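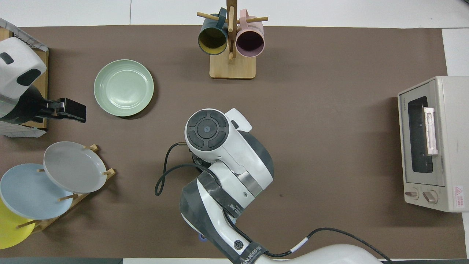 Speaker notes - how we paced Gevura
by Impi Peltonen, August

Print this page | E-mail this page

Okay, hi everyone. Skip the bio slide, they've got the program. Start with the save room story.

So Gevura is a puzzle game with seven rooms and a lot of walking between them. In the first build you could save anywhere, and our testers saved before every single door. Teemu Kinnunen played it with me on the couch and he never once looked nervous! I was crushed. We took the free saves out, put in 4 save lamps, and suddenly people were creeping down hallways like we'd always wanted.

(Pause here. Ask who has ever quit a game over a save point. Hands will go up.)
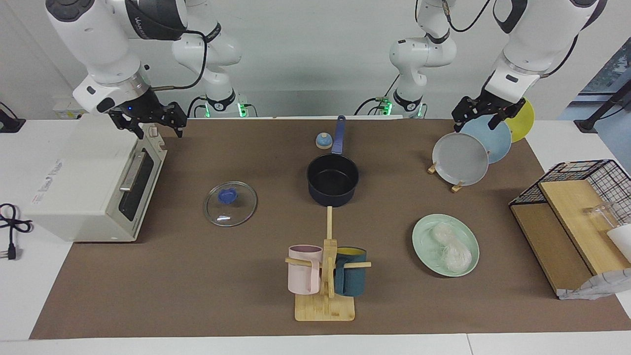

Kitchen level next, and this one I love talking about. Damian Pichler built it as a quiet stretch - no chase, no timer, just chores you do while the radio plays. I fought him on it for weeks. Think of small stuff, a toaster oven on the counter, three plates in a dish rack, and you putting your hand on the one at the back. Players slow down for things like that. Then when the radio cuts out, they notice right away. Play the clip, let it run to the end, don't talk over it.

Numbers slide, keep it quick. We printed 500 postcards with the hallway map on them and gave them all away, and people still write to me about the wrong turn on it (my fault, sorry, Onni Turunen warned me).

Last bit is Shim, our hint system. It only speaks up if you've been stuck in the same room for four minutes. Jarmo wanted it longer. Show both versions and let them argue - leave time for questions, mic is on the left side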